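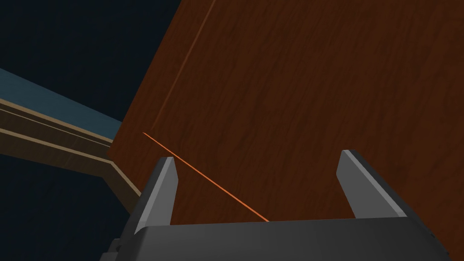

Wood grain on a large reddish-brown panel

How to Tie Down a Cabinet in a Pickup Bed or Small Trailer

Posted 11/10/2019

A tall cabinet is awkward freight. It is top heavy, the doors swing, and the finish dents if a hook or rope bears on a corner. The steps below are for one person with a helper and a set of cam buckle straps. Ratchets will work too, but it is easy to crank one too far and crack a side panel.

1. Empty the cabinet. Take out the loose shelves and wrap them separately. Put the screws and shelf pins in a bag and tape it inside.

2. Close the doors and run stretch wrap all the way around, top and bottom. Don't put packing tape on the finish. In August heat the glue can pull the varnish off with it.

3. Lay a moving blanket in the bed. If the cabinet has to travel on its back, check that the back panel is solid. Thin backs need a sheet of plywood under them.
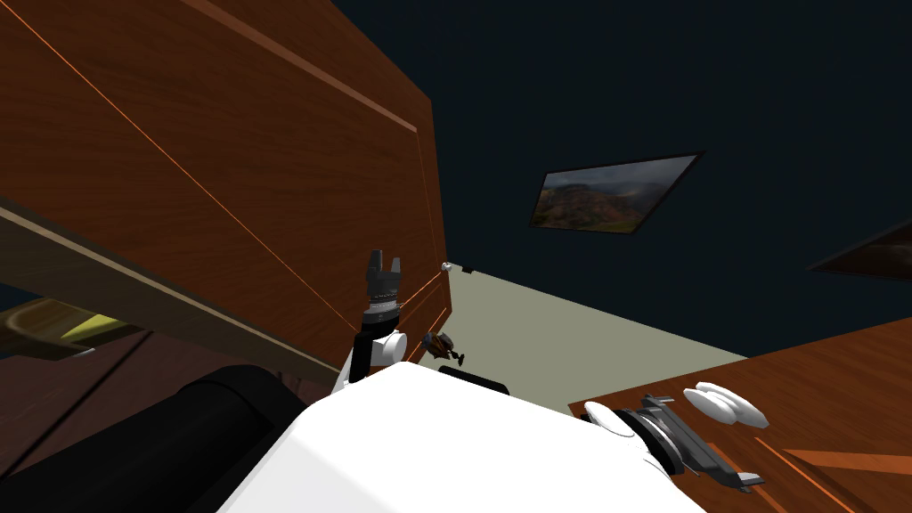

Cabinets with feet or a deep base should go in with the base toward the cab. Lift from the bottom rail and never from the trim or the top molding, which is often only glued on.

4. Fold cardboard over each edge where a strap will cross. Cut pieces of carpet also work.

5. Run 2 straps across, one near each end. Hook them to the tie-down points and not to the bed rail. Thread the loose end up through the buckle from below, pull it snug, and stop when the strap no longer slides by hand.

6. Read the tag on the strap. You want the working load limit, which is lower than the breaking strength. My cabinet weighed 191 pounds, and the two straps I used were each rated well over that.

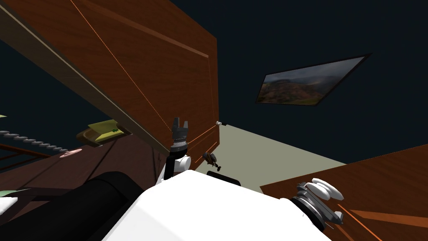

7. Tie off the tails. A loose tail will flap and fray, and on a long drive it can work the buckle open. Roll it up and hold it with a rubber band or a half hitch.

8. Push on the cabinet from the side. If it moves by itself, tighten again. If the whole truck rocks with it, you are ready to go.

9. Stop after a few miles and check both straps. Blankets settle, and the first few bumps take out most of the tension.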